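Ticket 358 – Plurby help desk
Subject: Clothes coming out of the hamper creased and a bit musty
Status: Solved
Opened by: Shadi Bataineh
Handled by: Malcolm Catterall

Shadi, Wednesday 9:20
Hi! I love having the laundry sorted at last, but T-shirts that sit in the hamper for 3 days smell stale when I pull them out. The dark stuff is worst. Lid is on all the time. Is it the hamper or is it me?

Malcolm, 10:05
Great question, and an easy one to chase down! Two things to check. Are gym clothes going in damp? And is the hamper pushed right up against a wall or a cabinet?

Shadi, 10:40
Guilty on both. Towels go in damp too.

Malcolm, 11:15
OK, try this:
Hang anything damp for an evening before it goes in.
Pull the hamper away from the wall so air can get at the holes.
Leave the lid off overnight.
Wash the inside with warm water and a little dish soap, then let it dry completely.

Shadi, Monday 18:30
Did all of it and wow, what a difference – the shirts just smell like shirts. I also moved the clothes out and sorted them while the hamper dried, with something teal bunched up right above something black.

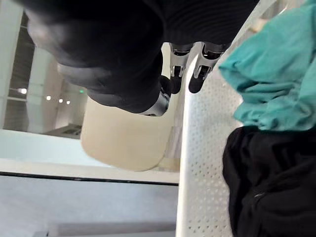 One leftover problem: creases. My cotton tops still come out looking like balled-up paper.

Malcolm, Monday 19:00
So happy about the smell! For creases, stop pressing the pile down to make room, and run a load when it's half full. Shake each top out before it goes in the washer. 20 seconds of shaking beats a lot of ironing.

Shadi, 19:10
Trying that tonight. You can close this one, thank you!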